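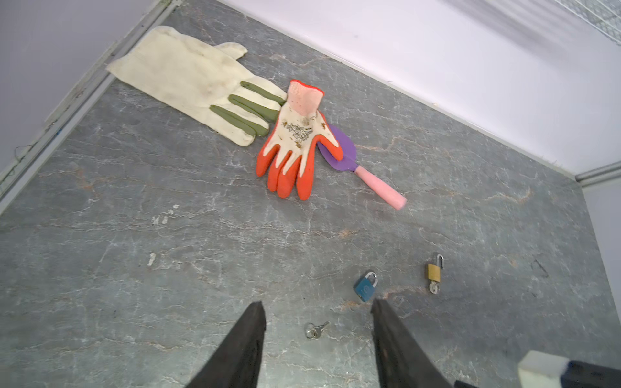

Keep the key and the lock in different pockets, said one plot holder on the Zernstead allotments when asked for a single piece of advice about sheds, and then admitted to having locked both inside the same bucket in November.

Small kit is what goes missing on an allotment. Spades and forks are big enough to be noticed on the way to the gate. Gloves, hand trowels, padlocks and keys get put down on the edge of a cold frame and stay there until the beans come out. Zernstead has 78 plots, and the lost property box by the water tank is nearly all made up of these four things.

We spent a morning going through what a grower with one small shed needs to have to hand, and how to look after it.

Start with gloves. Most people on the site keep more than one kind. A plain fabric pair with grip strips on the fingers is comfortable for tying in, sowing and carrying pots. A knitted pair with a rubber coating over the palm and fingers is better for weeding and for anything with thorns. The coating stops most of the soil getting through, but the knitted back picks up dirt and bits of stalk, and if you leave it there it works its way into the cuff.

Bang the gloves together outdoors before you do anything else. Then put them on and wash them as if you were washing your hands, with warm water and ordinary soap. Peg them up by the cuff to drip. Coated gloves don't like radiators, as the rubber goes stiff and then cracks across the knuckles. Plain fabric ones can go in the machine with old towels.

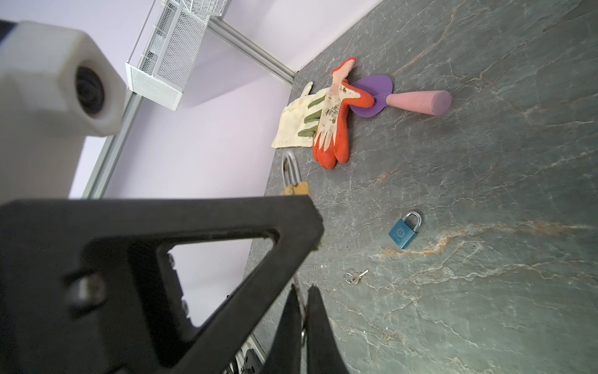

Two kinds of glove, a hand tool and padlocks, all small enough for one shed drawer.

Hand trowels need very little. Scrape the mud off with a stick, rinse, and wipe with a rag. A metal blade will take a thin coat of oil at the end of the season. A painted one wants checking for chips, and a dab of paint if you find any. Bright colours are worth having. On the Rarthorpe site, across the valley, several growers have gone over to pink and purple handles for the simple reason that green ones vanish in the grass.

Look at the place where the handle joins the blade. If it moves when you twist it, it will fail in heavy clay, and Zernstead is all heavy clay.

Then there are locks. The site rules ask for a padlock on every shed, and the monthly newsletter, the Sung, reminds members of this in most issues. A small lock won't stop a person with bolt cutters. It keeps the door shut in a wind and keeps out the merely curious, and for a shed with a trowel and some twine in it, that is enough.
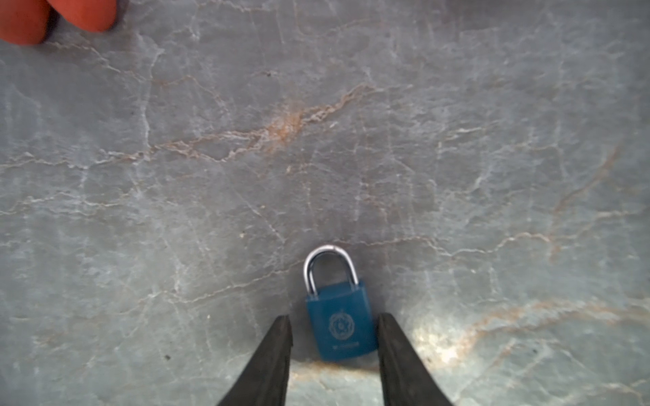
A small blue padlock. A coloured body helps when there are several locks to tell apart.

The usual trouble with a small padlock is dirt in the keyway. Blow it out, then use a puff of graphite powder. Thick oil holds grit and makes matters worse by the following spring. Work the key in and out a few times before turning it. If the shackle is stiff, a drop of light oil where it enters the body is fine.

Keys should be sorted on a table at home, in good light, with every lock you own laid out alongside. Try each key in each lock. Tie a scrap of coloured wool to the ones that fit, and give the spare to a neighbour on the site.

Storage comes last. Clorkuton, the timber yard on the Rarthorpe road, sells offcuts by the bundle, and two of them with a row of nails make a perfectly good rack. 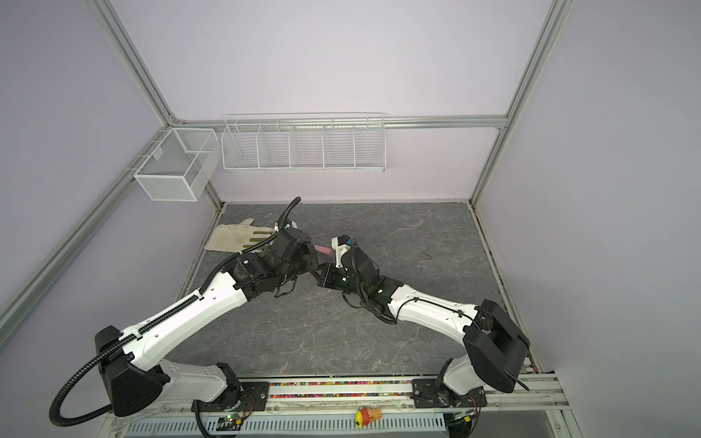 Put it on the wall nearest the door, at shoulder height, so that things go back on it as you leave. Gloves hang at one end with the fingers down. The trowel goes next to them, and the padlock sits on the last nail while you are working, open, with its key somewhere else.

22 May 2022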